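Food, Home and Habit: an evening course in everyday history
Notes for session 9: Where do the spoons live?
Tutor: Jelle Verbruggen

Welcome back, everyone, and thank you for the lovely pile of homework. I have read all of it, some of it twice, and I'll hand it back at the tea break. As I said in February, these notes are meant to be read after the session, with your feet up, so please don't feel you must follow along while I'm talking.

We have spent a good while on food itself, and now I'd like us to turn to the small matter of where people keep the things they eat with. It sounds like nothing much! But storage tells us a great deal about who was expected to sit down, and when, and who was expected to get up again and fetch the salt.

For a long stretch of European history many people carried their own knife to a meal, and would have thought it odd to be handed one. A spoon might be a christening present and be left to somebody in a will. Forks came late to most tables north of the Alps, and were laughed at for a good many years before they settled in. So the question of a drawer hardly came up. You can't have a cutlery drawer until the house owns the cutlery, and until there is enough of it to need sorting.

In East Asia the story runs differently. Chopsticks were used for cooking well before they became the usual thing to eat with, and food was increasingly cut up small in the kitchen, so the knife could stay there. Spoons never went away – in Korea especially, spoon and chopsticks are still laid side by side as a pair. And an upright pot or holder, kept out where everybody can reach it, suits long thin things very well.

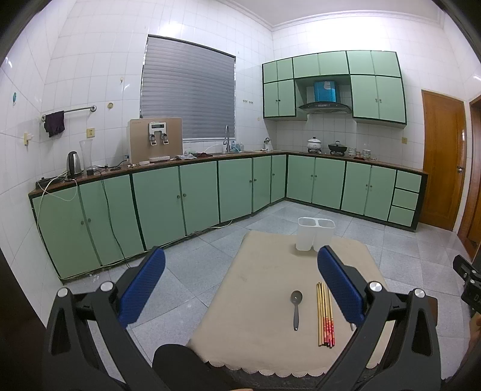 Spoon, chopsticks and a two-cup holder on a kitchen table.

Now, I want to be careful with the word "traditional", which gets us into trouble every term. The standing holder is found in plenty of places with no chopsticks in them at all. My grandmother kept her wooden spoons in a cracked jug by the stove, and I expect many of you had a jug of your own at home. When we ask why a household chose the jug, the drawer or the hook on the wall, we should think about damp, mice, small children and the price of joinery before we start talking about national character.

The set reading is the Kumitz chapter, pages 21 to 71. It is long, I know, and the middle part on inventories is slow going, but do stay with it. Kumitz argues that open storage belongs to shared meals and closed storage to formal ones. Brunet, in the short article I gave out last time, thinks this is far too tidy, and points to households that kept their everyday spoons out in the open and locked the good ones away. I lean towards Brunet myself, though I change my mind most winters.

While you read, keep a pencil by you and mark any place where Kumitz moves from what a household owned to what it did. An inventory will tell you that there were spoons in the parlour. It won't tell you whether anyone ever ate soup there. 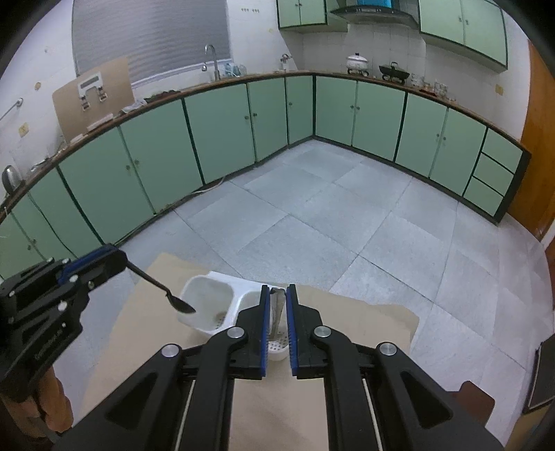 Aidan Nic Aodha objected, when we tried this argument out last year, that it leaves out the washing-up altogether: cutlery lives wherever it dries, and people invent the reasons afterwards. I thought that was a very good point and have stolen it ever since. It fits the diaries rather well, too, where the sink and the draining rack get far more attention than the dining table.

For next time, please write 2 pages on one storage place in a home you know or remember. Say what was kept in it, who put things away, and whether anything was forbidden (the fish knives, in our house). A sketch is welcome and needn't be any good. If you'd rather talk to an older relative and write up what they tell you, that would be splendid, only do ask them first if they mind being quoted.

Spare copies of the Brunet article are in the blue folder by the door. Please sign for them, as we ran out last time and I had to give up my own.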